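Endale Adult Learning Program
Progress report to the Brirnimby Fund, period ending August
Prepared by Geeta Dhillon

1. Premises
The program continues to use the two ground-floor rooms at Bretville. The lease terms are unchanged. Work surfaces are white or near-white throughout.
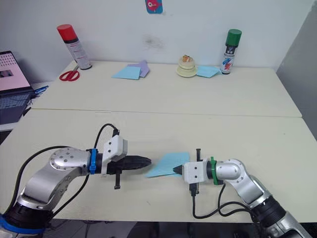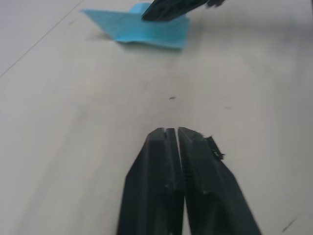 2. Enrollment
Enrollment for the period was 174 learners, against a target of 160. Of these, 37 were enrolled in the evening numeracy course, which had not run before. Withdrawals were highest in the first month and fell after the start time moved to 6:30 p.m.

3. Teaching
Aminu Wike taught beginning literacy and Sinan Tatlı taught numeracy. Both courses followed the revised syllabus - units 1 through 8 - with one change: fractions now come before percentages. The written assessment for unit 5 was too long for the time allowed and has been shortened.

4. Spending
Salaries and rent were within budget. Printing ran over because the workbooks were reissued after page-numbering errors. The difference was met from the travel line, as agreed with Jasper Van Hecke.

5. Open items
- Attendance records for 3 learners are incomplete.
- The quote for bus passes is still outstanding.
- The next intake opens in October, subject to release of the second payment.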